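Chapter 5
Storage and Order Picking

Every warehouse does four jobs. It receives goods, puts them away, holds them, and sends them out again. The first three get most of the floor space, but the last one gets most of the labor. This chapter looks at how stored goods are arranged and how workers collect them to fill orders.

By the end of the chapter you should be able to tell fixed storage from open storage, describe the main picking methods, and calculate the pick rate for a shift.

5.1 Where Goods Are Kept

In fixed storage, each product has one location and keeps it. Workers learn the layout quickly, and a new hire can find most items within a few days. The drawback is wasted space. If a product is out of stock, its shelf stands empty until the next delivery.

In open storage, incoming goods go to any free location, and the location is recorded. Space is used better, but the record must be right. A carton placed on the wrong shelf is as good as lost until someone comes across it.

Many warehouses mix the two. The Uditz parts warehouse in Davbridge keeps its 83 fastest-selling products in fixed locations near the packing tables. Everything else goes into open storage on the upper racks.

Small items are usually kept in bins. A bin keeps loose pieces together, can be moved in one lift, and gives the worker a clear place to reach. Bins should be shallow enough that the last item can be reached as easily as the first.
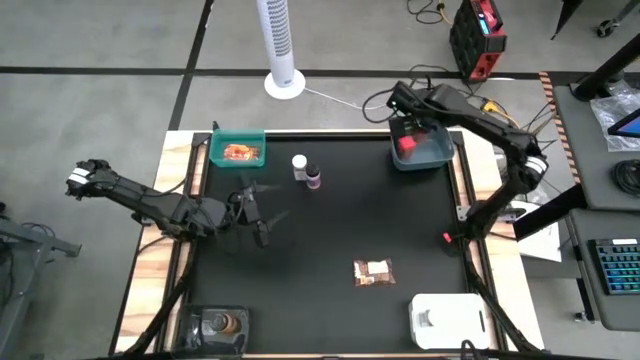

Figure 5.1 A small red cube in a translucent plastic bin, with a gripper lowered into the bin.

The size of a bin depends on the item and on how often it is refilled. A bin that is too large takes up shelf space. One that is too small must be refilled during the shift, when the aisles are busiest.

5.2 Filling an Order

The simplest method is single-order picking. One worker takes one order, walks to each location on the list, and brings the goods back. Mistakes are easy to trace, but the worker may walk a long way for a few items.

In batch picking, the worker collects goods for several orders on one trip and sorts them afterward. In zone picking, each worker stays in one part of the building and the order passes from zone to zone — a method that works best when the zones are equally busy.

Suppose a worker at Uditz fills 14 orders in one hour and each order has two lines. The pick rate is 28 lines per hour. Note that the rate counts lines, so an order line for one hinge and an order line for a dozen hinges each count once.

Key terms: fixed storage, open storage, order line, batch picking, zone picking, pick rate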